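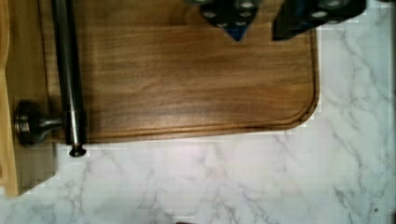
How to set safe working limits for an arm on a kitchen counter

If you have come to this page from the Prekside induction, welcome! It is a fairly gentle read, and you should be able to work through it with a cup of tea before your first booking.

Start with the counter itself. Stone is hard and will not forgive a fingertip driven into it, so we set a floor height in the software before anything else. Ours is 2 mm above the surface you are working on, and do remember that a chopping board is a surface too. Measure from the top of the board, and measure again if you swap it for a thicker one.

Next comes speed. For a first run with a new layout, keep to 60 mm per second near the counter. Once the path has been checked you may go up to 200, but only with the stop button in somebody's hand (a hand, please, and not a pocket).

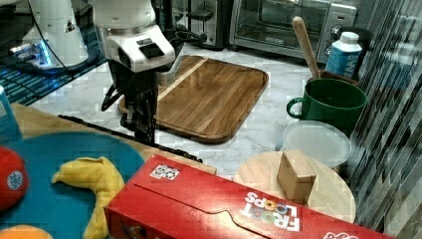
Pollano Kitchen Robotics Group

Now the cables. Move the arm slowly by hand to each end of its reach and watch the slack as you go. If a cable drags over the worktop, clip it back and try again. With two arms, do this for each of them, then for both together.

Toasters and ovens at the back of a counter should be unplugged and entered as keep-out boxes, with a good margin all round. Mugs, cartons and lids can stay where the task needs them, though I do like to see them entered in the layout sheet as well.

When you have finished, fill in form 151 and leave it in the tray by the door. Any questions, come and find me, I am nearly always glad of a chat.

Meenakshi Mathew
Page last checked Thu 20 August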